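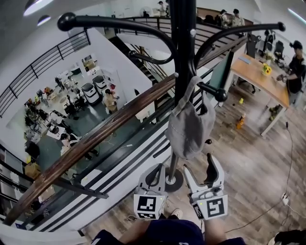 Last changed: Jun 16, 2025

3.2 Collecting the coat rack demonstrations

We teach the Fernirby policy from demonstrations made by hand, with a gripper in each fist and no robot arm attached. I did a lot of these myself, so I'll mostly write "I" in this section. The rack task sounds easy when you say it out loud: bring both grippers to the rack, get hold of the bag strap, and lift it clear of the hook. In practice the strap twists, the pole gets in the way of one hand, and you have to think about what the other one is doing (I got this wrong for most of May).

Each gripper carries square black-and-white markers, and a head view plus a view from each gripper go into the same recording. The head view gives us both hands and the rack together, while the gripper view is much closer to what the policy will get when it runs. We asked everyone to work at a calm, even speed and to start over if a finger slipped - a rescued grasp looks fine to a person, but it taught our early models to hesitate.

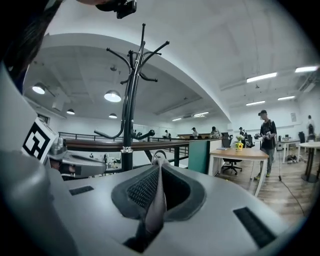
Figure 4. View from a hand-held gripper, with the coat rack by the railing and the second gripper to the left.

Ildikó Bognár and Ákos Fülöp recorded the rest of the set with me, and we ended up with 3,196 demonstrations over all tasks. I held back 200 of the rack ones for testing. Nothing was staged to tidy up the background: people walk by, chairs move, and we kept all of that in.

We also tried remote control with the Oláh setup for 100 demonstrations. I liked it less than I expected to! Without any feel for the strap I kept pulling too hard, and Ákos had the same complaint. Those recordings are used only in the comparison in Section 5.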